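Vastidthorpe Allotments and Gardens Forum > Sheds, Paint and General Bodging

Topic: Leaving bare planks to weather, or oiling them like a responsible adult 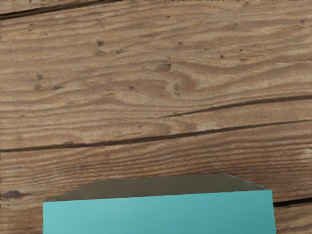

Page 1 of 1

niinartey_plot
Member, 2,597 posts

Right. I have put down a run of planks outside the shed, for sitting on with a mug and feeling superior to the people still digging. Bare timber. My intention was to do nothing whatever to them and let them go that pale washed-out colour you get on old jetties.

My brother-in-law came round on Friday, looked at them, sucked his teeth, and said I'd be replacing the lot in 3 years if I didn't get oil on them before the autumn. He then went home without offering to do it.

So, who's right? I want the weathered look. I don't want to put my foot through it. And I'm not spending a fortune on tins.

Nii

-----

Etenesh A
Moderator, 3,853 posts

Moved from "Vegetables" because, Nii.

Leave it alone. I've got bare boards by my greenhouse that were there when I took the plot on and they've outlived two greenhouses. What kills boards is sitting in wet muck, so what matters is what's under them. Have you got air underneath? Are they on bearers, or did you just lay them on the soil and hope?

-----

niinartey_plot

Bearers. On slabs. I'm not an animal.

-----

robel_s
Member

I'm with the brother-in-law, sorry. Bare softwood goes a nice colour for a year or so and then goes green, and then one damp morning in September you step out with your tea and find yourself looking at the sky. I did my coccyx on an untreated step and had to sit on a rubber ring at my own daughter's graduation. There are photographs. I'm the one leaning.

Oil it. Two coats, thin ones, let the first go right in. Wipe off what's sitting on top after twenty minutes or it stays tacky until Christmas and you'll be wearing it.

-----

Etenesh A

Oil doesn't stop green though. Some of them feed it. Linseed in particular, the mould thinks you've laid on a buffet. I had a bench I oiled faithfully every spring and it went black as a boot, and the matching one my neighbour ignored is a lovely silver. She brings this up.

-----

robel_s

Raw linseed, yes, and anyone who puts raw linseed outdoors deserves what they get. A proper decking oil has something in it for the mould. Read the tin.

-----

Etenesh A

I did read the tin. The tin was an optimist.

-----

LiyaM
Member

Can I ask a stupid question, is it pressure treated? Nii hasn't said. If it's been treated at the yard then the rot argument is mostly over before it starts and all you two are fighting about is colour.

-----

niinartey_plot

It came from Sisay's, the yard behind the station, and it had a faint green tinge when it arrived which has since gone. So I think so? The receipt says "boards".

-----

LiyaM

Green tinge is a good sign. It's worth ringing them, they're quite helpful if you get the older chap and not the one who sighs.

If it's treated, did you seal the cut ends? The treatment only goes in so far, so every time you saw one you've opened the middle up. You want end grain preservative on those, brushed on until it stops drinking. That's one small tin and an evening. I'd do that even if you do nothing else ever again.

-----

niinartey_plot

I did not seal the cut ends. I cut eleven of them. I was pleased with how neat they were.

-----

robel_s

No relation to the timber yard by the way, before anyone asks again. I get no discount. I have tried.

-----

eyerusalem_d
New member

Hello, first post, been reading for months. I took on plot at the Stornel Lane end last year and inherited a deck from the previous man. He'd stained it. I don't know what with. It was a sort of orange, like a spray tan, and it had come off in patches where he walked and stayed on everywhere else, so you could see exactly how he got from the shed door to the water butt for however many years. Quite moving in a way. Hideous though.

What I've learnt from sanding it: if you put a coloured stain on you are signing up to it for life. Bare wood ages and looks as though you meant it. Stained wood ages and looks like a skin complaint. So I'd vote for nothing, or something completely clear.

-----

Etenesh A

Welcome Eyerusalem, and what a sensible first post. Stay.

-----

robel_s

Stain and oil aren't the same thing. Stain sits, oil soaks. I did say oil.

-----

eyerusalem_d

His may well have been an oil. There was a tin in the shed with the label gone and a wasp in it.

-----

LiyaM

Was it Astora by any chance? They did one called Harvest that my mum put on her fence and it was absolutely that colour. You could see it from the bus.

-----

eyerusalem_d

Couldn't say, the wasp was the only thing I could identify.

-----

niinartey_plot

Back to me please. Supposing I go bare with sealed ends. How do I stop it being slippery? I've no wish to join Robel on the ring.

-----

Etenesh A

Stiff broom, bucket of plain water, twice a year. More if you're under a tree. Get it along the grain and get the rubbish out of the gaps, because that's where the wet sits. I use a butter knife for the gaps, and no, I don't put it back in the drawer.

Do not pressure wash it.

-----

robel_s

Oh here we go. Pressure washing is fine if you stand back and use the fan setting.

-----

Etenesh A

Pressure washing is fine if you want your boards furry. It tears the soft part out of the grain and leaves the hard part standing up, and then you've got splinters, and more places for the wet to get in. I've seen a man take a perfectly good picnic table down to corduroy in an afternoon. He was having a wonderful time.

-----

robel_s

That's a man standing too close. I've done mine every spring with no fur at all.

-----

LiyaM

Robel, you also oil yours every spring, so you're sticking the fur down.

-----

robel_s

I'll have to think about that and I resent it.

-----

eyerusalem_d

Is there anything in the soda crystals business? The lady two plots down swears by them. A handful in hot water, scrub, leave it, rinse. She did hers and it came up very pale and even, but I don't know if that's good for it.

-----

Etenesh A

It does shift the green, yes. Keep it off the beds and wear gloves. I wouldn't do it every time, only when it's got properly slimy. And rinse it more than you think, it dries white in the cracks otherwise and you'll believe you've had a frost.

Pale and even is only the surface. It'll weather back down.

-----

niinartey_plot

One more. How long before it goes silver? Mine is at a sort of light brown and has stayed there. I was promised jetty.

-----

LiyaM

Depends how much sun and rain it gets. The side facing the weather goes first, which means you'll have a two-tone deck for a bit. Things left standing on it slow it down too. I had a big pot on mine over one summer and when I moved it there was a perfect fresh circle underneath, and that circle was still there the following year. I put the pot back in the end.

-----

robel_s

If you're in a hurry there's a thing with vinegar and wire wool. You leave the wool in the vinegar for a few days until it goes a nasty colour and then brush it on. Goes grey almost while you watch.

-----

Etenesh A

It goes grey on some woods, and on others it goes navy. Try it on an offcut first. Nii, you've eleven of those.

-----

niinartey_plot

I burnt them. It was a chilly evening.

-----

LiyaM

You burnt treated timber? Nii, you're really not supposed to do that.

-----

niinartey_plot

I have now looked this up and I see that. I was upwind, mostly. I will take it to the tip in future like a Christian.

-----

Etenesh A

I'd rather you hadn't cooked on it.

-----

niinartey_plot

It was one jacket potato and I didn't enjoy it.

-----

Etenesh A

I'm going to leave that there as a warning to others. For anyone finding this by search: don't burn treated wood, don't breathe it, and don't put a potato in it. Ash doesn't go on the beds either. Nii, please tell me the ash didn't go on the beds.

-----

niinartey_plot

It's in a bucket. It's going nowhere near the beds.

Rang Sisay's, got the one who sighs. He confirms treated. He also said "you've done your cut ends, obviously" in a voice I won't forget. Have bought the small tin. He says leave the rest bare and see how I feel about it next year, so that's 100 per cent of the timber trade on Etenesh's side.

-----

robel_s

One man. Sighing.

-----

niinartey_plot

Still, he's the trade. Brother-in-law has been informed. He says he never said oil, he said "something".

-----

eyerusalem_d

Did the ends on mine at the weekend after reading this, thank you LiyaM. They drank the whole tin. Does anybody know if the little tin comes in a middle-sized one?

-----

LiyaM

It does, they keep it on the bottom shelf behind the creosote substitute. You have to kneel.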